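Hakala Chores: handheld gripper demonstrations of small household and shop tasks

Data card, revised 12/4/18

Maintainer: Leonie Frei
Collection lead: Otis Obi
Annotation: Everett Nakamura
Contact for access requests: Alaric Dvorak

Summary

Hakala Chores is a set of demonstrations recorded by people carrying a two-finger gripper by hand. The operator does the chore with the gripper in place of their own fingers, and a wide-angle camera mounted on the tool records the view past the fingertips. No robot takes part in collection. The set was built to test one question: given demonstrations of this kind, which chores can a fixed arm with the same fingers finish without help, and which can it not.

The short answer is that placing and sorting rigid objects works well enough to be worth measuring. Anything involving cloth, lids or thin flat items does not yet work reliably.

Contents

The release has 32 tasks in 6 groups:

tabletop tidying (books, frames, boxes, desk items)
sorting parts into bins
wiping flat surfaces
folding and stacking cloth
opening and closing containers
packing a carton for shipping

Each task has 300 episodes. An episode starts when the operator closes the fingers fully once and ends when they do it again. The closing gesture is used to split long recordings and is trimmed from the released clips. A few clips in the carton group still contain it.

Layout

Every episode folder holds the video, the finger opening over time, the estimated tool pose, and a label file. The label file has the task name, the outcome, the operator number and a free text note. Outcomes are "done", "partial" and "dropped". "Partial" means the main object reached the target area but the final arrangement does not match the task sheet.

Pose is given in the map coordinate system of the room. Each map is built from a slow pass made before the first episode of a session. Scale comes from a printed square marker placed in the room. If the marker was moved during a session, the session was thrown out. Pose is missing for stretches where the view was mostly blank wall or where the tool was held too close to a surface. These stretches are marked in the label file and should be masked in training.

Collection

Operators worked in ordinary rooms and in one workshop, the Kollesum site. Lighting was left as found. Objects were the ones already in the room, plus a kit of plastic parts for the sorting group. Operators were asked to work at a steady pace and to avoid using the free hand. In the cloth group this rule was dropped after the first week in January, as single-gripper folding took too long to be useful. Both versions are included and the label file says which is which.

Some views include people, either the operator or someone standing near the tool. Faces are covered with a mosaic before release. The mosaic is applied per image and can flicker in fast motion. Please report any clip where it fails and do not redistribute that clip.

Baseline

The baseline policy was trained by Alaric Mahmoud on the tidying and sorting groups only, then run on a Skandex arm fitted with matching fingers. Each task was tried from 4 start layouts that do not appear in the training data.

Bin sorting was the strongest group. Most failures were double picks, where two parts were lifted together and the policy had no way to notice.

Tidying was mixed. Boxes were moved with few problems. Hardcover books were gripped by the spine when the spine faced the tool and were pushed around the table when it did not. Standing picture frames were knocked over more often than they were picked up. The policy does not recover from a fallen frame: it returns to the place where the frame used to stand and closes on air.

A separate trial of the carton group on the Sasport packing bench was stopped early. The arm could place items in the carton but could not close the flaps in the right order.

No result is reported for wiping. The tool has no force sensing, and the video alone does not say how hard the operator pressed.

Known problems

Finger opening drifts over long sessions. Recalibrate from the closing gesture if you have access to the raw files.

The wide lens bends straight edges strongly near the border. Do not crop to the center without adjusting the calibration file.

Small or thin objects near the fingertips are often hidden by the fingers at the moment of grasp. The label is still correct in these cases but the image does not show the contact.

Operator 4 is left-handed. Approach angles for that operator differ from the others enough to affect a held-out split.

Suggested use

Split by room. Splitting by episode gives scores that look much better than the same policy will manage in a new room. Report "partial" separately from "done"; merging them hides most of the tidying failures.

The set should not be used to claim that a machine can clear a table in general. It covers short tasks with a known target area and a person nearby to reset the objects. It has no liquids, no glassware and no sharp tools.

Changes in this revision

Task sheets for the tidying group rewritten, with target areas given by drawing instead of by text
Two duplicate sessions removed from the sorting group
Pose files recomputed for all sessions with a large plain wall in view
Mosaic pass run again on the full set

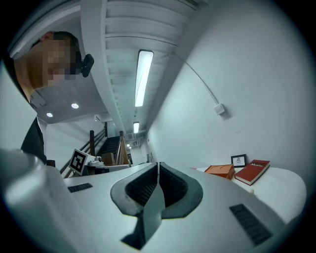

Next revision

Cloth pose files are being recomputed and will ship separately, with the same folder names. The tidying baseline will be retrained with episodes that start from a fallen frame or a closed book lying at an angle. Requests for raw recordings go to Alaric Dvorak and should name the task group and the sessions wanted.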